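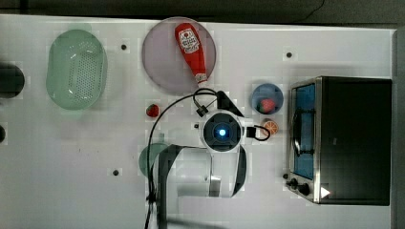 Is it better to plan in joint space or Cartesian space when the wrist camera has to keep a target in view on the way in?
Plan in joint space to a pre-grasp pose, then switch to a Cartesian approach for the last stretch, with the view constraint active only during that second part.

Forum > Manipulation software > Planning and perception

tangent_space
Longer version of the question above. We run the Zomeck planner against a tabletop scene: plates, bowls, a colander, small food items, a toaster oven on the right side. Our perception node updates object poses at 8 Hz. With the view cone constraint on for the full path, planning fails or times out for anything close to the oven. With it off, the plan succeeds but the pose estimate is stale by the time the arm gets there. Timeout is set to 400 ms.

kernelpanic_rw
Raise the timeout first. 400 ms is short for a constrained problem with seven joints. What does the failure report say, no IK solution or no path?

tangent_space
No path. IK returns solutions for the goal in every case I logged.

mullion
Then the constraint is cutting the free space into pieces. The oven collision box is probably inflated as well. Check the padding in the scene file. The Zomeck default is meant for mobile bases and is far too large for a table.

tangent_space
Padding was 43 mm. I did not set that. Changing it now.

gantry_bee
I disagree with the two-stage answer at the top. The switch gives you a velocity discontinuity unless you blend, and blending across two planners is a mess. We put the view term in as a soft cost over the full trajectory and let the optimizer trade it off. One planner, one set of limits.

mullion
A soft cost will lose the target whenever it is cheap to do so. On a cluttered table that happens a lot. Coming to a stop at the pre-grasp pose costs you 200 ms and you get a clean frame for the estimate. I would pay that.

gantry_bee
200 ms per pick is fine in a lab. It was not fine for us.

kernelpanic_rw
Both work. It depends on whether the estimate from the stopped pose is better than the one in motion. If you have rolling shutter on the wrist camera, it will be.

shale_dv
Something else to look at: small items. A strawberry inside a bowl and a strawberry on the bare table are different problems for the pose node. In the bowl, the depth around the rim bleeds into the object and the centroid shifts outward. We saw this with the Cedurari segmentation package and had to erode the mask before fitting.

tangent_space
I see the shift too, only for the item in the bowl. I had blamed calibration.

shale_dv
Compare the residual on a flat item, like a fruit slice on the table. If that one is clean, calibration is fine and it is the mask.

gantry_bee
Also model the cable. Nobody does this and then the wrist joint takes the long way round and pulls it tight. A capsule attached to the last two links is enough -- it does not need to be accurate.

mullion
Agree on that one. Limit the wrist joint range in the planner config as well. The Dekent driver will accept the full range without complaint.

tangent_space
Results. With the padding reduced, the fully constrained plan now succeeds for most goals near the oven but still takes most of the timeout. Two-stage succeeds for all of them. I have not tried the soft cost. Residual on the flat slice is clean, so the mask is the problem for the bowl case. Will post the config on Sunday.

gantry_bee
Please log the view angle along the path for both. I would like to see how often stage one loses the target.

tangent_space
Will do. The logger is still the old Abernathy one, so it will be joint states only and I will compute the angle offline.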